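Speaker notes: Setting a table for people who don't all eat the same way
Tatside community evening, Jun 22, 2025

Opening

Thank them for coming. Say where the restrooms are. Phones on silent.

Start with the question I get most after a shared meal: how do you feed a mixed group without cooking four dinners? Tonight is about the table, so if people came for recipes, tell them there is a sheet by the door.

Ask for a show of hands. Who has hosted a meal where one guest ate only bread? Wait for it. Let them look at each other.

Part one: the Werkgate suppers

I began running suppers at Werkgate in March, in the hall behind the print shop. The first one was a single pot of stew. It was good stew. A lot of people couldn't eat it, and they were too polite to tell me until the coats were on.

The change we made was small. We stopped serving finished plates and put the parts of the meal out separately. Rice in one place, beans in another, meat on its own, sauces at the far end. Guests built what they wanted.

Over the season we served 198 meals this way. Cooking time stayed the same. Washing up got worse, and I should admit that here before someone asks.

(Pause. Drink water.)

Part two: what goes wrong

Shared spoons. One spoon travels from the cheese to the beans and the beans are no longer any use to the person who avoids dairy. Every dish needs its own spoon, and the spoon needs somewhere to rest. Spend a minute on this. It is the part people skip.

Labels. Keep them short. Write what is in the dish, and don't write who it is for. A card that says "vegan" gets ignored by people who would have enjoyed the food. A card that says "chickpeas, lemon, oil" gets read.

Order. Put plain things first. People fill the plate from the start of the table, and by the end there is no room left. If the plain rice is last, the guest who can only eat plain rice has been walking past food for five minutes.

Sauces. Bottles go down last, and they stay in one spot. At Nishad they tried a bottle at each seat and it cost too much and most came back nearly full.

Heat. Hot dishes need a mat and a handle that faces away from the line. Mention the burn, keep it short.

Part three: rehearsing the layout

Before a supper I lay things out on a bare table and move them until the reach feels right. You can do this the night before with any plates you own. Toy food works as well as real food for judging space, and children like to help with it.

Things to check while you do it:
Can a seated person reach the middle?
Is there a free edge to put a plate down on?
Does the pan have room on both sides?
Where does the ketchup go? (There will be ketchup.)

Next two slides. Leave them up while I talk.
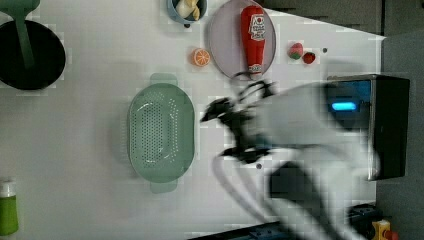
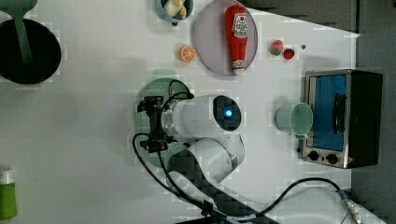
Part four: the Plovia question

Someone will ask about scale. The largest meal I have helped with was the Plovia street lunch, with more than 300 guests. The same layout held up, but we ran it as two identical lines and kept a separate small table for the strict allergies. That table was served by one person who touched nothing else. I would not do a lunch that size without it.

If they ask about cost, say that separate dishes don't have to be more expensive. The money goes on bowls and spoons, and you buy those once. Borrow first. Most streets already own enough bowls.

If they ask about nuts: my own rule is to leave them out altogether. Don't get drawn into a debate, there isn't time.

If they ask about kids' portions — smaller plates, same line.

Closing

Ask each table to pick one dish they cook often and write down how they would split it into parts. Give them five minutes. Take a few answers from the back of the room, where it is usually quiet.

Remind them about the recipe sheet and the sign-up for Werkgate. Chairs need stacking against the left wall before we go.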